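**Unit 7 – Religious expression in public schools: rules, scope and procedure**

Read before the seminar: Nambiar, chapter 2, and the Hanrahan case summary.

A rule on religious dress can be drafted in two ways. A direct rule names a garment or a faith. A neutral rule bans a class of items (head coverings, visible symbols) without naming any group. Most recent rules are of the second type. Courts then ask whether the rule falls more heavily on one group in practice, and whether the school could have met its aim by a milder measure.

Terms for this unit:

- *Neutrality*: the duty of the institution and its staff not to favor a belief.
- *Manifestation*: outward practice of a belief, as distinct from holding it.
- *Proportionality*: the fit between the aim of a rule and the burden it places on the person.

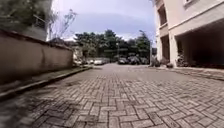 Territorial scope is the point most often missed in written answers. A rule made under a power to run a school binds pupils on school premises and, in most systems, on supervised trips. It does not by itself reach the public street. Where a boundary wall runs beside a paved road, with a raised walkway and curb at its foot, the answer may turn on who holds title to the walkway strip. In Hanrahan the pupil was stopped outside the gate at Vullemine, and the board had to show that its authority extended that far. It relied on a lease plan – the court gave the plan little weight.

Procedure matters as much as substance. Buckley lists the minimum steps before exclusion: written notice, a meeting with the parents, and a decision with reasons. The period for appeal in Hanrahan was 13 days. Failure at any step can void the decision even where the rule is lawful.

**Written work**

Answer in up to 1000 words: does a neutral rule on head coverings bind a pupil who is waiting outside the gate? Cite Buckley and at least one case.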